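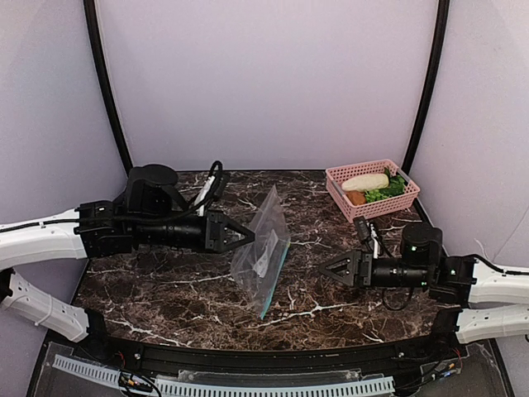
Section 3. Planning and Budgeting for Your Two-Arm Table

Welcome to the part of the Clotby guide where you get to spend money! Read it through once before you order anything. The arms are the exciting line on the quote, and they'll get all your attention if you let them, but a two-arm table is a whole little workplace. The panels, the top, the wiring and the stuff the arms will handle all need a line too.

You will need: a tape measure, a pad of paper, the blank budget sheet from the back of the guide, and an hour with the people who will use the table every day.

Before you start

Settle on the first task. Write it down in one plain sentence, such as "open a zip bag, put one food item in it, close it." Everything you buy in the first round should serve that sentence. Later tasks go on a second page, and it's fine if that page gets long. Ours did!

Note: A soft, see-through bag is a much tougher first task than a block or a cup. It's a terrific one to learn on, but if you choose it, plan for more practice time and a bigger pile of bags.

Steps

1. Decide whether you need two arms. Act out the task yourself with one hand behind your back. If you keep wanting the other hand to steady something, price two arms from the start. Adding the second one later can mean moving the first, and you'll pay for the mounting work twice.

2. Measure the room before the table. Allow space for the arms to reach in from both sides, and leave a clear path to the front edge where the wiring runs. Then add the width of one person kneeling with a screwdriver.

3. Choose the tabletop. Clear plastic film can be hard to pick out on a busy pattern, for people and for cameras. Ask for a sample piece of any surface you like, lay your real items on it, and look at them under the lights you plan to use.

4. Price the side and back panels as a set. Plain, pale panels are an easy choice, and they keep whatever is going on in the rest of the room out of view. Include the corner posts and the screws in the same line so they don't get lost.

5. Budget for cable management. Count every cable that leaves each arm, then price slotted duct, ties and clips for the full run. Buy spare connectors in the same order.

6. Price the grippers separately from the arms. Ask Rurico, or whichever supplier you use, what a replacement set of fingers costs and how long it takes to arrive. Write both answers on the sheet.

7. List the props. Bags, a basket, food items, whatever your sentence calls for. We set aside 235 dollars for our first round of props and were glad of every cent — bags wrinkle and tear, and real vegetables wilt.

8. Add a reserve for spares and repairs, and keep it as its own line. Don't fold it into the price of the arms.

CAUTION: Include an emergency stop for each work position in your first order. Do not power the arms until it is installed and tested.

CAUTION: Keep loose wires away from the base joints. If your quote has no fixings for that area, send it back and ask for them.

Checking the plan against a working table

Once the sheet is filled in, go and watch a table like yours at work if you possibly can. It's such a fun afternoon, and it will change your numbers. Our own visit to Ledesma in March moved four lines on the sheet. Take the sheet along and look for things you haven't priced: panels, posts, the rail at the front, the duct, the basket the food sits in.

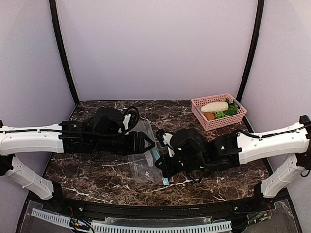
Soledad Painemal would put the spares line first on the sheet and fill in everything else around it. On her first table she bought the arms in one go, had nothing left for fingers or connectors, and spent weeks waiting on a part that cost less than lunch. Her other suggestion is to ask every supplier for the price of the second order as well as the first, and to get it in writing.

We've taken her advice on the second-order price, and the sheet now has a column for it. Moving spares to the top is up to you.

Splitting the purchase

If the total is too high for one order, split it like this:

a. First order: table, panels, posts, both arms, grippers, emergency stop, duct and ties.
b. Second order: spare fingers, spare connectors, extra lighting, a second set of props.
c. Later: anything on your second page of tasks.

Note: Mounting hardware belongs with the arms in the first order. Check that the hole pattern on the rail matches the bases before you pay.

Note: The Ako version of the table uses a different base plate. Ask for the Ako price list if that's the one you're getting.

Filing the sheet

Save a copy of the finished sheet with the date of each quote and the name of the person who gave it. Prices on small parts shift often, so ask for fresh ones if a quote is more than 40 days old. When everything is in, send the sheet to whoever signs for it and go on to Section 4, Unpacking and Mounting. Have a hex key set ready!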